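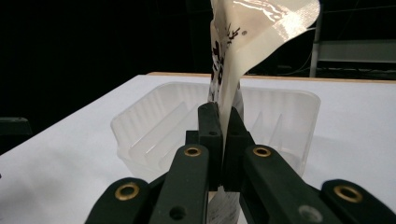

House rules for gripping floppy things

I have been rewriting our handling rules all through May and I'm far more excited about it than anyone should be about a two-page document! The old version came from the Cidano bench, where everything was a rigid box, and it had one line on soft packaging: "take care".

Pouches deserve better. A thin, glossy pouch folds over as soon as you lift it by one narrow bit, and the shiny film throws streaks of light back at the camera. Clear trays are awkward too, because a see-through rim is easy to miss. So these are the rules we now follow with the hand-held gripper at Grirow.

Close the pads on the pouch slowly, and stop when they meet. Squeezing harder does not help with film.

Keep the pads in view from first touch to release. If your wrist turns them away, start the take again.

One pouch, one tray, one take. Tidying up in between is not part of the recording.

Wipe the pads every 16 takes, and check the joints at the same time. I used to do this "when it felt grubby" – a terrible standard, as my notes from the Yüksel job prove.

No take longer than 60 seconds. If you're still fiddling at that point, write down what went wrong and move on.

Never delete a bad take. Mark it as bad and keep it.

That last rule caused the most argument, and I love it the most. We went back through 416 old takes while drafting, and the marked failures taught me more about grip position than all the clean ones – I kept stopping to scribble in the margins.

Still open: how to word the rule on printed pouches. Givimia wants the print facing the camera every time, and I'd like it left to chance, so the set has plenty of crumpled, unreadable ones in it. For now the draft says "either way up", with a question mark beside it. If your team has written something sensible on this, please send it over, I'd love to read it.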